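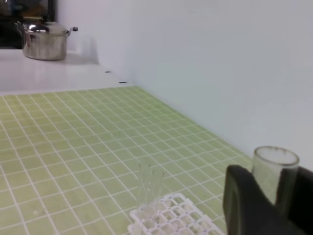
Stainless steel pot, lid on, on a white countertop.

Removing Scale From a Steel Pot
By Hanne Saarinen – May

Scale is a chalky film left by hard water. It does not affect cooking but dulls the inside of the pot.

Add equal parts white vinegar and water to cover the marks. Bring to a simmer, put the lid on and turn off the heat. Leave for 20 minutes – heavy deposits need roughly 42. Pour out, wipe with a soft sponge, rinse and dry.

Wash the lid by hand, including under the knob. Do not use steel wool.

2 comments | 12 shares
© Prikcombe – Back to top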